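Durovora Reading Series and Journal
Interim progress report to the Flolari Fund
Reporting period: to the end of March

1. Purpose of this report

This report covers the middle stage of the grant held by Durovora for its online journal and the in-person events attached to it. It follows the headings in the grant agreement. Spending is reported by budget line in the separate workbook and is mentioned here only where it changed the work.

The grant pays for three things: contributor fees for two issues, a run of small public readings, and a printed chapbook made from work first heard at those readings. The first issue is out. The readings are under way. The chapbook is behind schedule, as set out in section 5.

2. Journal

The spring call for submissions was open for six weeks and closed at 5 pm on the last day. We received 1186 submissions, of which 656 were poetry. The rest were essays, short fiction and a small group of pieces that did not fit the form's categories. Those were read by both the prose and the poetry readers, which added a week to the schedule.

Each piece had two first readings. Where the two readers disagreed, the piece went to a third. The agreement says all writers will have a reply within four months. All poetry replies have been sent. Prose replies are still going out, and the last of them will be sent before the next call opens.

Contributor fees are now paid on acceptance. Under the earlier practice they were paid on publication, and several writers told us the wait was a reason not to submit. The change moved part of the fee line forward into this period. It does not alter the total.

The submissions form was also revised. The cover letter field is now optional and the biography is requested only after acceptance. Readers see the work and the title, and nothing else.

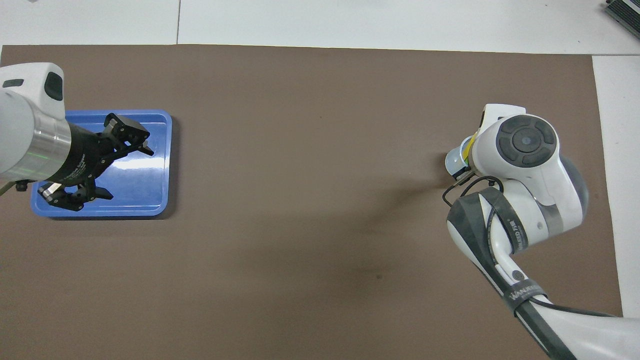
Work table with mat and blue tray.

3. Public readings

Four readings were planned for this period and four were held. Three took place in the ground floor room at Trodora and one in the back half of the Dursun bookshop. Each began at 7 pm and ran for 90 minutes or less, with a break. The Trodora room is licensed for 80 people and the bookshop for 40.

The bookshop reading was full and we turned people away at the door. The Trodora readings were comfortably attended but never full. We had assumed the larger room would suit the better-known readers, and programmed it that way. On the evidence so far, the size of the audience follows the neighbourhood more than the names on the poster. The next two dates have been moved to Dursun, with free tickets booked ahead so that people know before leaving home whether they have a seat.

The format was changed after the second reading. Originally each writer read for 15 minutes and took questions at the end of the night. Few questions were asked and most went to the last reader. Each writer now reads for ten minutes and then sits down with part of the audience for a short table discussion. Feedback forms from the third and fourth readings favour the new arrangement, although some people with hearing loss found several conversations in one room hard to follow. A quieter side room will be used for one of the tables at future events where the venue has one.

Live captioning was provided at two readings. It was not available for the others because the captioner we had booked withdrew and no replacement could be found at the quoted rate. We ask that the access line be increased in the final stage, with the difference taken from printed publicity, which is underspent.
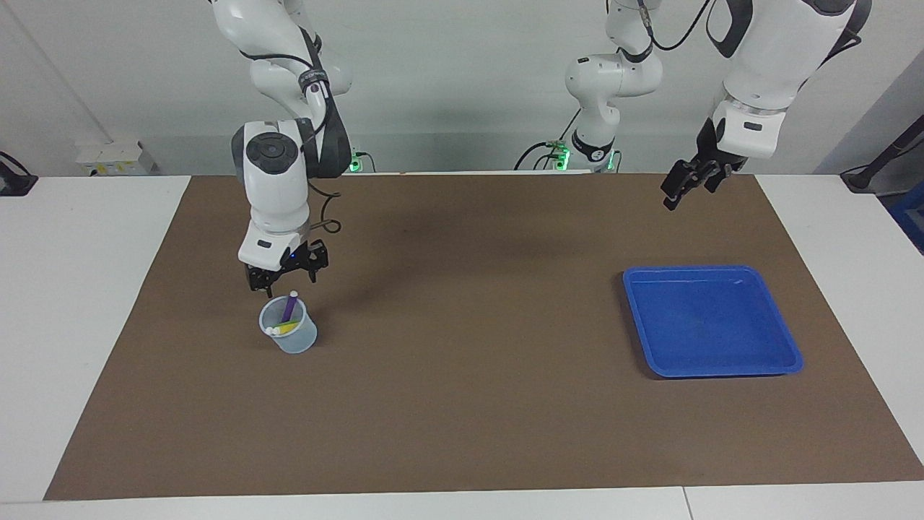 Table with robot arms, cup and blue tray

4. Workshops

Workshops were not in the original application. They were added by variation, using money released when Trodora reduced its room hire. Two have been held, both on revising short prose for reading aloud. Places were free and were offered first to writers who had been declined in the spring call and had ticked the box asking to hear about other programs.

Take-up was good for the first workshop and poor for the second, which fell in the school holidays. We will not schedule against the holidays again. Handouts from both sessions are on the journal's website and may be copied for classroom use.

5. Chapbook

The chapbook was due at the printer in March. It has not gone. The causes are as follows.

The paper specified in the quote was discontinued, and the nearest match was heavier, which pushed the finished book into a higher postage band. A lighter stock has since been chosen and a sample approved.

Two contributors asked to revise their pieces after reading them in public. We agreed, as the book is meant to record work that has been through that process. Both revisions are in and have been typeset.

Permission for one epigraph is outstanding. If it has not arrived by the time proofs are signed off, the epigraph will be dropped with the author's consent, which we already hold.

The print run and the page count are unchanged. Copies owed to the Fund will be sent with the final report.

6. Matters for the Fund's decision

Approval is sought for the transfer from printed publicity to access described in section 3.

Approval is also sought for a revised chapbook delivery date, eight weeks later than the date in the agreement. No additional money is requested for either item.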